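3. 飲み物カウンターにおける短い会話

3.1 対象と観察の手順

職場や共同利用施設で交わされる偶発的な会話は、会議や面談に比べて記録に残りにくく、長いあいだ研究の周縁に置かれてきた。ところが実際に耳を傾けてみると、これほど豊かな素材はなかなかない。本節では、共同利用オフィスMisanceおよびLasanceの飲み物カウンターで記録した会話を取り上げ、飲み物を用意するあいだのわずかな時間に、人がどのように話を始め、どのように切り上げるのかを検討する。

記録した会話は559件である。このうち117件は初対面の利用者どうしのもので、残りは顔見知りのあいだで交わされていた。会話の開始は、どちらかが相手に向けて発した最初の言葉とし、終了は一方がカウンターを離れた時点とした。うなずきだけのやりとりは件数に含めていないが、フィールドノートには残してあり、3.3で改めて触れる。観察はMisanceでは午前、Lasanceでは午後を中心に行い、利用者には入口の掲示と受付での説明によって調査の趣旨を伝えた。

カウンターに置かれる器具は、抽出に待ち時間が生じるものと、注ぐだけで済むものに大別できる。前者の代表がエスプレッソマシンで、利用者は豆や抽出量の好みに応じて操作し、抽出が終わるまでその場にとどまることになる。この「とどまる理由がある」という条件が、会話分析の観点からは実に面白い。
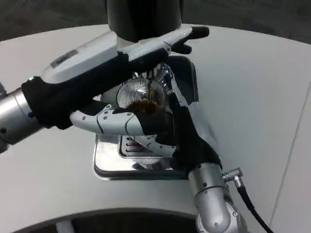
図1 曲線を描く淡い灰色の天板に置かれた小型エスプレッソマシン

会話の逐語記録はCruzado(Aileen Cruzado)の転記規則に従い、沈黙の長さと視線の向きを併記した。転記にはStilura上の共同編集環境を用い、二人の転記者が別々に起こしたものを突き合わせている。解釈が割れた箇所は無理に一本化せず、両方の読みを残した。割れた箇所にこそ、冗談とも依頼ともつかない発話が集まっていたからである。たとえば「これ、押していいんですかね」という一言を、一人は質問、もう一人は独り言として起こしていた。どちらの読みでも、隣の利用者は自然に返事をしている。

3.2 話し始めの型

最初の一言には、はっきりした偏りが見られた。初対面の利用者どうしでは、器具についての質問や感想から始まる会話が目立ち、天気や混み具合がこれに続いた。仕事の内容から入る会話はごくまれである。顔見知りの場合は事情が異なり、前日の続きをいきなり話し出す例が多い。「で、あれどうなりました」という切り出しは、月曜の朝にとりわけよく聞かれた。週末を挟んでいるのに「あれ」が通じてしまうところに、カウンターで積み重ねられた関係の厚みが表れている。
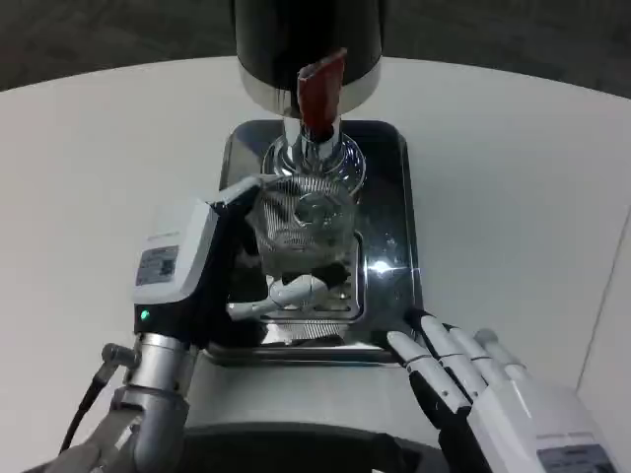

相手の手元を見る視線は、話しかけてよい時機を測るための手がかりとして働いていた。カップを手に取る、位置を合わせる、注ぎ終えて引くという一連の動作には切れ目があり、話し手はその切れ目に驚くほど正確に発話を合わせる。注ぎ口のすぐ下に、筋の入った透明なカップが支えられているような場面では、隣に立つ者の視線もカップに集まりやすい。私たちの記録でも、この段階の発話は「おいしそうですね」のような短いものに限られ、返答を強く求める質問は注ぎ終わりまで持ち越されることが多かった。動作の区切りが、発話の順番取りを静かに支えているのである。

もっとも、持ち越された質問がいつも口にされるわけではない。相手がすぐに背を向ければ質問は飲み込まれ、代わりに「お先にどうぞ」や「熱いですよ」といった、場に向けられた言葉が残る。私たちはこれを「置き言葉」と呼ぶことにした。置き言葉には返答がなくても気まずさが生じにくく、返答があれば、それがそのまま会話の入口になる。初対面の117件を見返すと、のちに長い会話へ育ったものの多くが、この控えめな形から始まっていた。

置き言葉は誰にでも使えるように見えて、慣れを要する。Lasanceを利用し始めたばかりの人は、相手の動作が途切れる前に声をかけてしまったり、逆に間を取りすぎて機会を逃したりする。ところが数週間もすると、
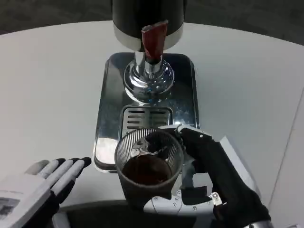
同じ人が何のためらいもなく「そこ、空きますよ」と声をかけるようになる。この変化を追う作業は、今回の調査でもっとも心の躍る部分であった。ある利用者は、聞き取りのなかで「いつからか、黙って並ぶほうが落ち着かなくなった」と語っている。カウンターでの振る舞いを学ぶことは、その場所の一員になっていく過程と深く重なっている。

会話の切り上げにも型がある。カップを持ち上げる動作と「じゃあ」の発話が重なる例が典型で、これはOwusuが待合室の会話について述べた、身体による終了の予告とよく似ている。Owusuの枠組みでは、立ち上がりや荷物をまとめる動作が終わりの合図とされた。飲み物カウンターの場合、その合図は手のなかに収まるほど小さい。それでも相手はほとんど取り違えずに応じており、予告から離脱までに60秒を超えた例は、顔見知りどうしの会話にわずかに見られるだけであった。

その長い例を丁寧に読むと、予告のあとに新しい話題が差し込まれている。「じゃあ」と言ってから「そういえば」と続く、あの運びである。差し込まれる話題には、相談ごとや打ち明け話が少なくない。座って向き合えば重くなる話が、立ち去り際だからこそ軽く渡される。私たちは転記を読み返すたびに、この数秒の巧みさに感心させられた。

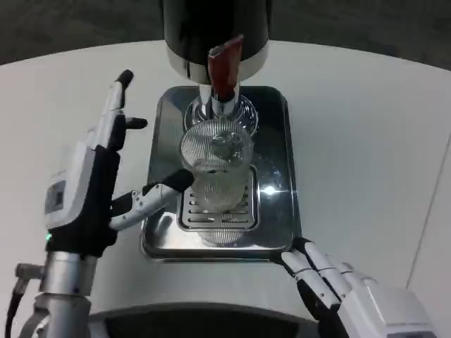 3.3 会話にならなかったやりとり

件数から外した、うなずきや目配せだけのやりとりについても述べておきたい。フィールドノートにはこの種の記述が700か所あり、言葉を伴う会話の件数を上回っている。大半は、すれ違いざまの会釈や、順番を譲る手ぶりである。

これらを会話の失敗とみなすのは早計であろう。同じ二人の記録を時間順に並べると、会釈だけの日が続いたあとに置き言葉が現れ、やがて「あれ」で通じる会話へ移っていく例が見つかる。途中でまた会釈に戻る組もあれば、最後まで会釈のまま親しげな組もある。後者の二人に別々に話を聞いたところ、どちらも相手を「よく話す人」として挙げた。この食い違いは、話した量についての当人の感覚が、発話だけから作られているわけではないことを示唆しており、次節では聞き取りの結果と合わせて詳しく検討する。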